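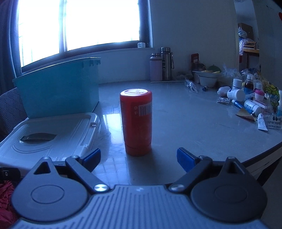
Tuesday, December. Perception notes, continued from the last page.

Got the approach-axis estimator running inside Jaltitent this morning and I am really pleased with it! Up to now the grasp planner took whatever "up" the detector handed it, and for bottles the detector mostly learned that the cap is the top. Stand a bottle on its cap and the old code would happily plan a grasp for a bottle that was sunk halfway through the table. Mārtiņš had been patching that with a clamp on z for months and we both hated the clamp.

New version doesn't ask the detector for up at all. It fits the table plane, fits a cylinder to the segment, and takes the axis sign from the plane normal. Cap or base only comes in later, as a label on the ends, and the gripper doesn't need it to close. The place step does need it, so the label rides along in the grasp message now (field is end_label, default unknown, please don't default it to cap again).

Ran it over the wrist-view set, 676 clips, all hand-held gripper. Old code put the grasp below the table plane in 187 of them. New code: 136 before lunch, which was a letdown for an hour or so until I found out I was still loading the old plane from the Grutard cache. Cleared it, reran, and 575 clips now pass every check, with the below-plane failures completely gone. The rest fail for other reasons, see below.

Things I want to remember:

Sunlight on a smooth tabletop is a pain. With a window behind the table you get a bright patch right beside the object, and the segmenter likes to glue it onto the bottle as if it were part of the body. Masking saturated pixels before the cylinder fit helps a lot. Threshold is in config, not in the code -- leave it there.

Red bottle with a white barcode label: the segmenter used to split it in two at the label edge. Merging segments that share an axis within tolerance fixes it. The tolerance is a guess and should be swept properly.

Clear plastic wrapping and blister packs still come out as noise. I'm happy to have them in the obstacle map as one fat lump for now. The target was never the plastic.

The finger mask needs redoing. The blue pads were leaking into the object segment whenever the gripper was open and close in, so the fit came out too wide and the planner refused a perfectly good gap. Mārtiņš Kuusk has a per-opening-width mask from the Vītola branch and says it drops straight in. Haven't tried it.

Timing is fine. The cylinder fit is cheap, the plane fit is cheaper, and the logger is now the slowest thing in the loop, which made me laugh.

4:40 pm. Tried Mārtiņš's mask. It did not drop straight in (his widths are in mm, ours are normalized) but after the conversion it's lovely, clean edges all the way down the pads. Pushed to the Wiritz repo under axis-from-plane. Tests pass except the replay one, which still expects the z clamp.

To do: sweep the merge tolerance. Delete the z clamp and its test. Rerun the remaining failures with the new mask and sort them by cause. Ask Mārtiņš if the place step can take unknown for end_label without stopping.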